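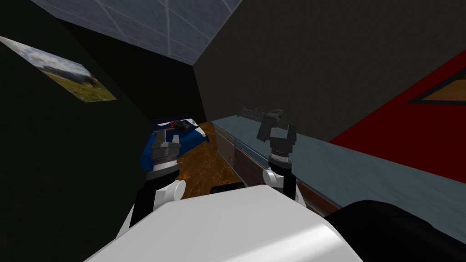

Buy the arms first and let the software catch up, one reader wrote after my June column. I have real sympathy for that, having once spent a whole shop's yearly budget on a lift table I adored. But I'd still put simulation hours at the top of the list.

Our little group at Grirside got two quotes. Closix wanted $2,100 a month for a rental arm, plus $400 for every service call (and there are always service calls!). Flemum charged $300 a month for simulator seats. 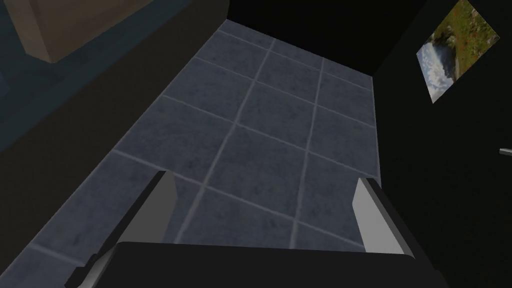

Open gripper over the tiled floor, in simulation.

So we took the cheap seats and gave ourselves a season to learn what we were shopping for, which I recommend to anybody with a nervous boss and a thin wallet.

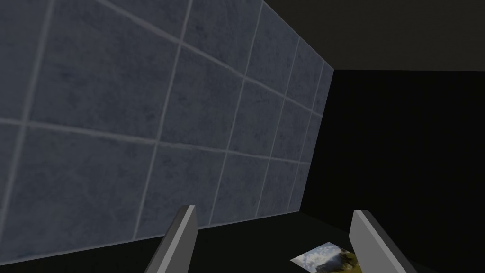 What the quote leaves out

Training time, mostly. We logged 1,192 hours on the Yadav project, and I'd budgeted for maybe half of that, bless me. Put people's hours on their own line, right beside the hardware, and

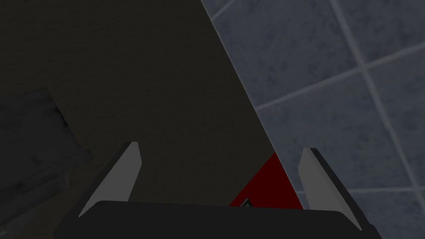

don't let anyone fold them into "miscellaneous" when the meeting runs long. Ask the seller about spare fingers, too, and about what happens to the price in year two.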